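Noise in the Study Areas of Kindon Library
Final report, Gilmar Trindade
December 11, 2025

Why I picked this. People complain the second floor is too loud to study on but the librarians say it's the quietest floor. Wanted to see who's right.

Method. Phone app for sound level, same phone every time, laid flat on the table with the mic pointing at the room. 40 readings total, split between the second floor, the Martinelli reading room and the basement carrels. Each reading was five minutes. Also a short survey, 17 people answered. I wanted more but finals.

Problems with the method - the app isn't calibrated, so the numbers are only good for comparing one spot to another. Two readings got thrown out becuase I bumped the phone.
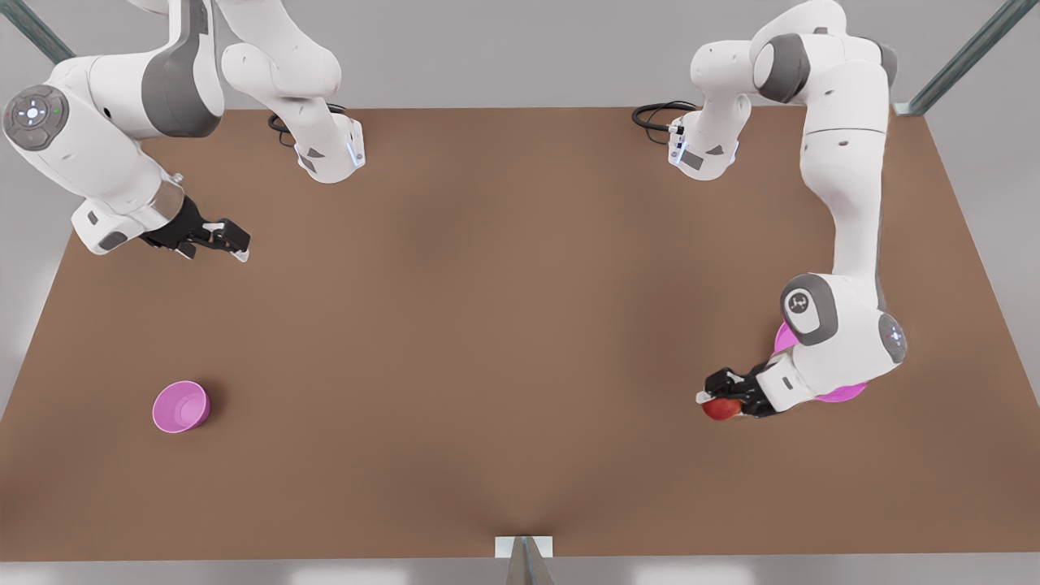

Results. Basement was loudest on average, which I didn't expect. It's the vents. They run all the time and the ceiling is low. Second floor was in the middle, but it had the biggest jumps - chairs, the printer, people coming off the stairs. Reading room was lowest on everything.

Survey. Most people said the basement feels quiet. So a steady hum doesn't seem to bother them, and sudden sounds do. Three people wrote in the printer by name (well, "that printer").

Recomendations. Move the printer next to the elevators. Felt pads on the chair legs, 300 would cover the second floor. Leave the vents alone for now.

If I did this again I'd borrow a real meter and take readings at night too. Raw data is in the appendix, survey questions are after that.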